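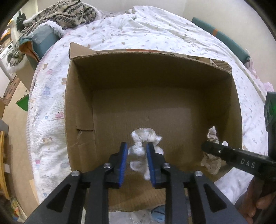
Policy closes on the scrunchie before it gets there. Is this calibration or is the planner just bad?

Asked in: Manipulation software
Tags: grasp timing, visual policy, deformables

I'm trying to learn "put the soft thing in the cardboard box, take it back out" from handheld gripper recordings and replay it on an arm. Training looks fine. The loss goes down, the curves are pretty, and I have stopped believing in pretty curves. On the arm the fingers come down over the box, close early, and grab air just short of the fabric.

The stack is Mistevis for the camera tracking, Barau for planning, and a plain image-to-action policy between them. I have 203 recordings. The Barau docs say the planner "absorbs small timing errors." I'd love to know what counts as small, because mine doesn't absorb anything.

What I've tried:
Redid the hand-eye calibration twice.
Slowed the arm to half speed. The misses got smaller but didn't go away.
Swapped in a bigger vision backbone. No change that I could see, apart from the electric bill.

A guy on another forum told me to "just collect more data." He says that to everyone. Before I spend another week recording hair ties, is there a way to tell a timing problem from a perception problem?

Siu-ming Tu

3 answers

Accepted answer
Deepika Panicker

You already have your clue. If the miss shrinks when you slow the arm down, suspect latency first. A bad calibration gives you the same offset at any speed. Late data gives you an offset that grows with speed.

Don't trust the timestamps Mistevis writes, at least not until you've checked which clock they come from. In the version I used, images were stamped when the frame reached the computer, and the gripper width was stamped when it was read. Those are different moments. With your recordings the policy may be learning to close on a picture that is older than the width it's paired with.

Do this before anything else:

1. Hold the gripper still, open and close it sharply 8 times, and record.
2. Plot the width signal against finger motion measured from the images.
3. Slide one until they line up. That shift is your lag. If it jumps around between closes, you have a buffering problem and no fixed correction will save you.
4. Do the same test on the arm, where the lag will be different.

Then shift the training labels to match and drop the stale actions from the front of each predicted chunk when you run it. Leave Barau alone until that's done. I don't think much of its smoothing, but it can't fix commands that were wrong when they arrived.
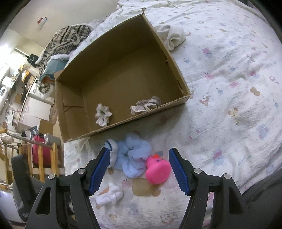
Duck and light blue towel between the open fingers, scrunchies in the box.

I'd also test on a mix like that one before you believe any fix. One ruffled thing in a box is easy to overfit. With a duck right beside a towel, you find out whether the policy picks a target or averages two of them and goes down the middle. Averaging can look a lot like a timing miss if you only watch the last half second.

Answer 2
plelstead_user

Have you tried Plelstead? It does all the syncing for you. We moved over in February and haven't had this problem.

Comment (Siu-ming Tu): Does it report the lag it corrects for, or does it only say "synced"? I looked and found a green check mark and no number.

Comment (plelstead_user): It's the check mark. Works for us though.

Answer 3
Anonymous

Could be the wide lens. Read Głowacki's notes on undistorting before training. Or don't undistort, some people say it makes no difference. More data wouldn't hurt either.

Comment (Deepika Panicker): A lens problem would still be there at any speed. Worth checking, but it doesn't explain the half speed result.

Update from the asker

Ran the open and close test Wednesday. Lag on the recording side is steady, and bigger than I wanted to see. On the arm, 6 of the closes line up and 2 are way off, so there's a buffer somewhere in my own camera code too. Shifted the labels and retrained. It closes later now. I'm not calling it fixed until it gets through the duck and towel setup more than once, and I still want someone to show me a plot of Barau absorbing anything.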